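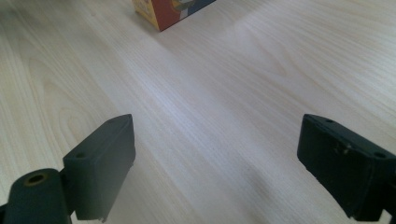 Wood grain

Wood grain is the direction, pattern and texture of the fibres in a piece of timber, and I'll admit up front that I've been a bit hopeless about it ever since I started helping out at a joinery in Daltmont. This entry covers the everyday meanings of the word, how the patterns come about, and what to look for at the timber yard.

Meanings of the word

People use "grain" for several things at once, which drives beginners mad. It can mean the direction the fibres run (straight, spiral, interlocked), the size of the pores (open in oak, close in maple), or the look of the face, which purists call figure. My old teacher, Wing-yan Tam, would send you back to the bench if you said grain when you meant figure.

How patterns form

A tree lays down paler, softer wood early in the growing season and denser, darker wood later on. Saw straight through the middle of the log and you get quarter-sawn boards with tight parallel lines. Saw off-centre, closer to the bark, and you get the plain-sawn look — arches and ovals, often called cathedrals. Same log, completely different board! Knots and forks push the fibres about as well, and that's where a lot of the prized swirly stuff comes from.

Copies of it

Painters were imitating grain with combs and rags long before anybody printed it. Laminates put a printed paper layer under clear resin, and the better ones press a texture into the surface too. The Premard sample book I learnt from had 23 pale timber colours in it, and I still couldn't tell you the difference between half of them.

Working with it

Plane with the fibres as they rise toward the surface, going uphill, and you'll get lovely long shavings. Go against them and the wood tears out in chunks (ask me about my first blanket box). Interlocked grain, common in a fair few Australian hardwoods, changes its mind every couple of centimetres, so use a very sharp blade, a light cut and a card scraper for the stubborn patches.

See also: Figure (timber); Quarter sawing; Veneer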